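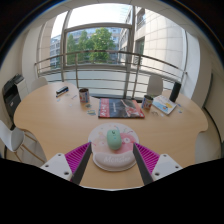 Round mouse pad on the conference table.

3 min read

Search this site Search

Punley Pregnancy Pillow Review

14 February 2023

I bought the Punley in January, when I was 22 weeks along and waking up every time I rolled over. I've slept with it every night since, apart from one weekend at my sister's in Rivport.

It's a C-shaped body pillow with a zip-off cotton cover. You put your head on the top curve, the bottom curve goes between your knees, and the long part runs down your back. There is also a small wedge that goes under the belly. I didn't expect to use the wedge, but by week 24 I was looking for it at night.

Hip pain is the main reason I wanted one. Mine was bad enough that I was limping to the bathroom at 3 a.m. After four nights with the Punley it had eased, and now I mostly notice it if I've been on my feet all day. My midwife, Soledad Mendoza, had told me to keep my knees level with my hips, and the lower curve is thick enough to do that.

Now the problems. It's big. We have a queen bed and my husband gets a strip along the edge. It's also warm - I gave up on the comforter after the first week. The zipper stops short of the bottom, so getting the cover back on after a wash takes two people or a lot of patience.

I tried a friend's Lutard before buying. It's softer and takes up less room, but it went flat under my knees by morning.

The Punley comes with a 103-day return period, and I won't be using it. I'd buy it again, with a second cover. 7 out of 10.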